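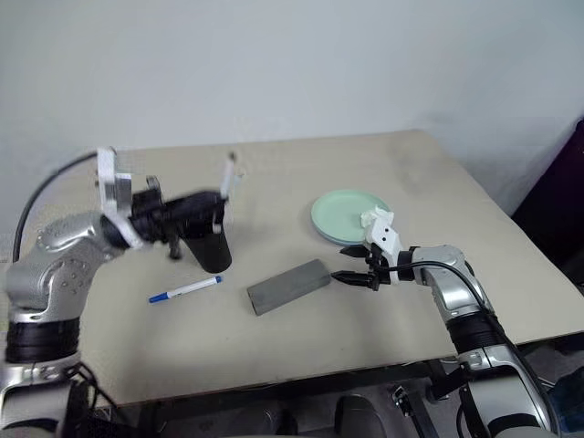
November is when the questions about tables start coming in to the Rollach shop. People who eat at the kitchen counter most of the year find out they will have family staying, and they want to know if the table they own will do. In most cases it will. A table does not have to be big or new to feed people well, but it does need space around it and a surface that can stand a few weeks of hard use. Color matters less than people think. A pale beige top against an off-white wall is as quiet a pairing as you can get, and almost any dishes will look fine on it. A dark top shows crumbs and a pale one shows coffee, so it comes down to which one bothers you more.

Start with elbow room. We use 600 millimeters of table edge for each adult, and a bit less for children. Measure the straight part of the side only and leave out the corners. Then check the legs, which take up more room than the top suggests. A table that seats three on a side on paper may seat two if the legs are set well in from the ends.

Behind the chairs you need room to pull out and stand up. If someone also has to walk past with a hot dish, you need more. In small apartments the usual answer is to push one long side of the table to the wall and seat people on the other three. It costs you some places but it gives you the rest of the floor back. We have done it in the Flosau shop for our own staff lunches since April and have not moved the table back yet. 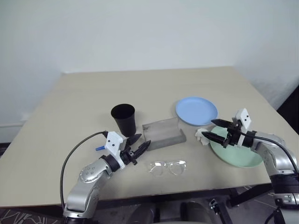

Pushing a table to the wall does bring one problem, and that is the wall. The edge rubs when people lean on it. You will see a line in the paint after a few months, usually gray, and on flat paint it does not wash off cleanly. Felt pads stuck to the back edge will take care of most of it. Buy the thick ones and put them at the ends and the middle. If you have baseboard, the feet of the table may hit it before the top gets to the wall, and then you have a gap that forks fall into. You can live with the gap or fill it with a strip of wood cut to length. We cut strips in the shop while you wait if you bring the measurements.

Chair backs do more damage than table edges. The marks tend to be a little above the seat or at the top rail, depending on the chair. A damp cloth with a drop of dish soap is the first thing to try. After that, a white eraser. Leave the scrub sponges alone, they will polish the paint and the shiny spot will look worse than the scuff did. If you kept the leftover paint from the last job, stir it well and touch up with a small dry roller, going a bit past the mark on every side.

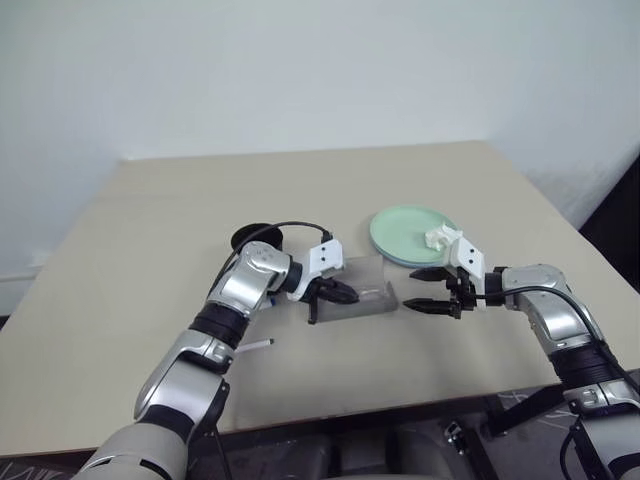

Light table, pale wall. The scuffs at the right are the kind a damp cloth may or may not get out.

On to the surface itself. We get asked every year if a tabletop has to be oiled before the holidays. If it is lacquered or has a factory coating, no. Wipe it and dry it. If it is bare or oiled wood, then yes, and do it now. The Greltetti table oil we carry wants 3 days before you put anything wet on it, and longer if the room is cold. Put it on thin. Most of the sticky tables we hear about were given one heavy coat the night before a dinner.

Water rings on an oiled top can usually be worked out with fine steel wool and more oil, going with the grain. Rings in lacquer are harder. Try a dry cotton cloth and a warm iron, moved quickly, and stop as soon as you see the white fade. If you are not sure what finish you have, put a drop of water on the underside and wait. On oiled wood it will darken the spot sooner or later.

Rough feet on dishes scratch more tables than knives do. Turn a plate over and run a finger around the bottom ring. If it catches, rub the ring with fine sandpaper, used wet, and rinse.

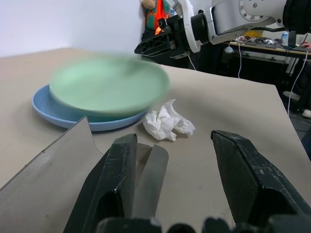

Matching dishes are nice to have, but few of us own enough of them for a full table, and buying a second set for one week is a waste of money and shelf space. Mixing works if you keep to one kind of color. Soft colors mix with other soft colors – a pale mint-green plate over a light blue one looks like it was meant that way. Put the odd plates in between the matching ones and do not save them all for one end of the table. And set out real napkins if you have them. Paper ones and tissues end up in a wad next to somebody's plate, as they do in the picture, and by dessert there is a pile. Cloth ones go in the wash with the towels.

The Geagea dishes are back in stock in the small and large sizes. Soup bowls are still on order and we do not have a date for them. Single plates are sold from the open shelf by the stairs, so you can fill in a set without buying a box of them. Bring one of your own plates along to hold next to ours. The lights by the stairs are yellow, so take both to the window before you decide.

Felt pads, fine sandpaper and the Greltetti oil are at the front counter. The oil is item 623 if you are ordering by phone. We open at 9 through the end of the year, and the wood cutting bench closes an hour before the shop does.

Rollach, Flosau
November 14, 2021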